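Speaker notes: Crates, rollers and the last few feet

Talk for the Pisus packing and returns day, Friday, July 14, 2023
Speaker: Marcelle Hervieu
Slot: 60 minutes with questions. Keep the talking to 40.

Opening

Say hello, thank Pirmin Fankhauser for the invitation and for finding a room with a working projector.

Say who I am. I run the crate side at Molener. Crates go out full, come back empty, get washed, get stacked, go out again. I have done this for 9 years. Before that I drove a delivery route, so I have been on the receiving end of badly stacked crates too.

What the talk covers: the short stretch between the stack and the packer's hands. Most layouts I get sent are very detailed on racking and trucks, and then there is a blank rectangle marked "packing." I want to talk about the blank rectangle.

Ask the room: who packs into plastic crates, who packs into cardboard, who does both? Wait for hands. If it is mostly cardboard, shorten the part on ribs and spend longer on lanes.

Part 1. The crate itself

Start with the base. On a table any crate will do. On rollers the base decides everything. A thick rounded lip rides well. A sharp thin edge catches in the gaps. If the base is cracked the crate will turn sideways on the way down, and it always turns the same way, so people get used to correcting it by hand and stop reporting it. Tell them to report it.

Then the walls. Ribs keep the side straight when the crate is full. They also hold dirt, and labels do not stick to them. Labels belong in a flat area. We tried labeling over the ribs at the Wyss site for one season and picked bits of paper out of the washer until December.

Handles. Wide and flat is easier with gloves on. Check that the handle ends up facing the packer when the crate arrives. If it arrives turned, the packer has to twist it every time.

Color. We use blue because the goods are mostly not blue, so anything left behind shows up. Somebody will ask about using several colors for several customers. My answer is that it works until you run out of one color.

Part 2. Rollers

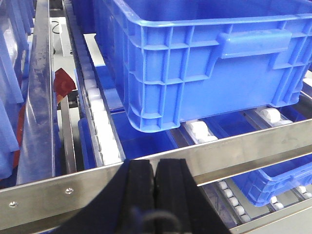
Gravity lanes are cheap and quiet and they do not need power. They need the right slope. Too shallow and a light crate stops halfway. Too steep and a full one hits the end stop hard enough to shift the contents. Test with the lightest crate and the heaviest crate you have, and set the slope for both. If no slope suits both, use two lanes.

Spacing. The usual rule is three rollers under the load at all times. Say it twice, people write it down. Small crates need closer rollers. If you change crate size next year, go back and look at this before you place the order.

Side rails. They keep the crate straight but they also pinch fingers. Leave enough room for a hand between the rail and a crate wall, or leave so little that no hand will go in. The sizes in between are the bad ones.

Corners and handovers, where one lane meets another. Kilian Riedl has a good drawing of this and has let me pass it around. Hand out the paper copies now. He is in the room, so questions about the drawing go to him.

Cleaning. Rollers pick up tape, strapping and label backing. A roller that does not turn is worse than a missing one. Spin each one by hand once a week. On our longest line that is 333 rollers and one person does it before the first break with a rag and a bucket.

Part 3. Where the empties wait

Empties should be on the side of the packer's weaker hand, at waist height, close enough to reach without a step. That is the whole rule. It is hard to keep because empties come in faster than they go out, and the stack grows into the walkway.

Stacking and nesting. Explain the difference for anyone new. Nested crates save a lot of floor but they jam if they go in tilted. If you hear banging in the packing area, it is usually somebody getting two nested crates apart. Put them in straight, and do not nest them while they are still wet from the washer.

Check inside before nesting. Olesia Hrytsenko kept a list one quarter of what came back in crates that were supposed to be empty. It came to 217 items, mostly packing slips and straps, plus one very good wool hat. Read out a few lines from her list if time allows (it is in the back of my folder).

Cables and hoses on the floor: run them overhead or under a cover. Do this on the first day, before the benches are fixed down.

Part 4. What we changed at Plokonport

Keep this short. Three changes, in the order we made them.

First we moved the empties from behind the packers to beside them. No cost apart from an afternoon of work.

Second we replaced the end stops with softer ones. Fewer dented goods. I do not have a proper figure for this and will say so if asked.

Third we took out one bench. People did not like it for the first two weeks. After that the walkway stayed clear and the complaints stopped. Ottilie Reisinger was shift lead at the time and can speak to it better than I can. Ask her to stand up and give her a couple of minutes.

Questions

Likely ones:

Do powered rollers pay off? On long flat runs, yes. On a short run into a bench I would not.

How long does a crate last? Depends on the washer temperature and on how people drop them. Retire on base damage first.

Who pays for lost crates? Deposit scheme. Long subject, take it at the coffee break.

Leave the sample crates on the side table afterward so people can handle them. Collect the paper copies of the drawing, Kilian wants them back.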